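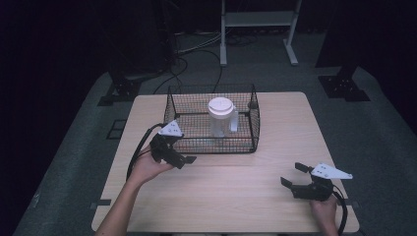

Lidded pitcher in a wire-mesh basket.

Skostow Borrowing Room
Second progress report to the Zemico Neighbourhood Fund
Prepared by Réka Bodnár, Apr 7, 2018

Where we have got to

When I wrote to you in October we had a key, a leaky radiator and a lot of shelving that wouldn't stand up straight. I'm so pleased to be writing this one from a room that people use! The Borrowing Room is open two afternoons a week and one evening, and households in Skostow and Jonau can take home a drill, a tent, a preserving pan or a set of folding chairs and bring it back when they've finished with it.

We now have almost 100 things on the list. The target in the grant agreement was 40 by the end of the first year, so we have passed it comfortably, and most of what came in was given to us. People have been generous, sometimes alarmingly so (we had to turn down a piano). The things we paid for from your grant are the ones that rarely get given away in working order: the carpet cleaner, the pressure washer, the better of the two sewing machines and the long ladder.

Who is borrowing

There are 48 member households at the time of writing. A little over half are in Skostow itself and the rest are in Jonau, which surprised us, given that the bus between the two is so poor. We asked people how they'd heard about us and the answer was nearly always a neighbour or the school gate. The leaflets you helped us print did less than we'd hoped in Skostow but worked well in Jonau, where the bakery puts one in with the bread on market mornings.

Borrowing follows the weather more than we expected. Over the winter it was all indoor jobs -- wallpaper strippers, the carpet cleaner, board games, the slow cookers. In the last few weeks it has swung round completely and we can't keep the hedge trimmer in the room for more than an evening. There's a waiting list for the rotavator and it has only just stopped freezing at night.

The party shelf deserves a mention of its own. It was a late addition and didn't appear in our application at all: jugs, serving dishes, tablecloths, a tea urn, bunting, cake stands. It has turned into one of the busiest corners of the room. Christenings, a retirement do, two school fairs and a wake have all been catered from it. Families have told us how much they'd have spent on paper plates otherwise, and I've seen some very happy faces over the tea urn.

Mending evenings

You asked us at the start to think about what happens when things break. The mending evening is our answer, and I think it's the part of the project I enjoy most. It runs once a month. Anyone can bring something in, member or not, and sit down with someone who knows a bit more than they do. So far we have looked at toasters, zips, a great many lamps, a clarinet case, a garden chair and a music box that had belonged to somebody's aunt.

The October session was cancelled at short notice when the heating failed, and we lost a bit of momentum after that. Numbers have picked up well since the new year. The last two sessions were so full that we put chairs in the corridor, and we've started asking people to tell us beforehand what they are bringing. It saves someone hauling a washing machine up the steps only to find that we have no way of testing it.

Mr Upadhyay, who ran the electrical shop on the square until he retired, has agreed to check every plug-in item before it goes on the shelf and again once a year. He has also begun teaching three of us to do the simpler checks. I can now wire a plug without looking anything up, and I'm prouder of this than I should be.

What hasn't gone so well

The booking system was a disappointment. The free one we chose sent reminders on the wrong day and let two people reserve the same tent for the same weekend. We gave up on it in February and went back to a card index, with a shared calendar behind it that members can look at but not change. It's old-fashioned and it works, but it does mean somebody has to type everything in at the end of a session. We'd like to try a proper system again before the summer.

Late returns are a nuisance, though a small one. We had planned to charge for them. After the first few we stopped, as the people who were late were usually the ones who had been ill or had missed the bus, and a phone call brought the item back just as quickly. We've had one outright loss, a cordless drill, which was left on a train. The borrower offered to pay and we agreed to split it.

Storage is the real headache. Bulky things take up the whole of the back wall, and the gazebo is living in my hallway. The parish has offered us the old bicycle shed, dry but without a lock, and we are waiting for a quote for a new door.

We also haven't managed the visits to older residents that we described in the application. We made a start with a few in Skostow and then the person who was going to lead on it moved away. I would much sooner do it properly in the autumn than in a rush now, and I'd welcome a conversation with you about moving that part of the plan back.

Money

Spending is in line with the budget apart from two lines. Tools and equipment came in under because of the donations. Repairs and safety checks came in over, mostly for new cables, fuses and a replacement blade for the mower. With your permission we would like to move the underspend on equipment across to cover the repairs and the shed door. The full sheet is attached separately, with receipts.

Membership fees are bringing in a small, steady amount. They won't cover the rent by themselves, but together with the donations jar on mending evenings they pay for the electricity and the tea.

The next few months

We're opening on Saturdays from May, which is what members have asked for more than anything else. We also plan a camping weekend loan, where a family can take a tent, mats, stove and lamp together on one card, and we have 24 sleeping bags on their way from a scout group that has closed. They'll need washing, and the launderette in Jonau has kindly said we can use the big machines at cost.

In June there will be an open afternoon with tool sharpening, a seed swap and a go on the apple press for anyone who'd like to see how it works (there won't be any apples yet, so it will be a fairly quick go). We would love someone from the Fund to come. I'll send the details as soon as we have settled the day with the parish.

Please do ring me with any questions about the budget change, as the quote for the shed door is only held until the end of the month.

Réka Bodnár
Skostow Borrowing Room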